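Staff Discussion Board > Facilities and Services > Dining
Topic: Revised portion sizes and the 3000-point meal allowance

Brilmont_Dining_Office
Posted in May
Colleagues are advised that the dining room at Humphreys Hall will move to the revised meal allowance at the start of the summer term. Each staff member on the residential plan will receive 3000 points per term. A hot lunch will be charged at 300 points for a family table and 200 points for a visiting guest. Individual lunches will continue to be charged at the present rate. Fruit, bread and tea will remain free of charge when taken with a meal. Comments are invited on this thread until the end of the month.

ledger_and_lunch
Thank you for the notice. I would ask the Dining Office to confirm whether unused points may be carried into the autumn term. Under the former arrangement with Joner they could be, and several departments planned their end-of-year lunches on that basis.

Brilmont_Dining_Office
Points will not carry over. The agreement with Joner has ended and its terms no longer apply. Balances held under it will be honored until the close of the present term.

eastwing_registry
I must respectfully disagree with this decision. Staff in the registry work through the lunch period for most of the examination weeks and cannot reach Humphreys Hall before 2 p.m., when the hot counter closes. We shall lose points through no fault of our own. A carryover of even one term would settle the matter.

northgate_77
The previous poster makes a fair case, although I do not think carryover is the remedy. The hot counter should stay open later. At the Pramby site it serves until 3 p.m. during examinations and there have been no complaints that I am aware of.

eastwing_registry
Pramby has its own kitchen. Humphreys Hall receives its hot food from the main building and the last cart leaves at noon. By 2 p.m. the food would not be worth the points.

ledger_and_lunch
That was the case last year. The last cart now leaves at 12:30. I agree that it makes little difference to the registry.

Brilmont_Dining_Office
A late cart for the examination weeks is under review – the request should be made by the head of department in writing, with the number of lunches needed per day. Requests from fewer than 5 staff members will be grouped with those of a neighboring department.

quietcorner
May I raise the matter of the fruit? The notice states that it is free with a meal. For the past month it has been set out after the main service, and those who eat early go without. It is a small point, but the notice should match the practice.

northgate_77
Seconded. I would add that the smaller plates suit the fruit perfectly well and need not be withdrawn.

Brilmont_Dining_Office
The comment on fruit is accepted. It will be set out from the opening of service. The smaller plates will be kept for fruit and bread only.
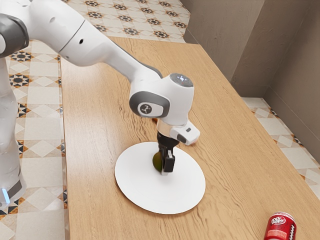 Brilmont Department of Dining and Residential Services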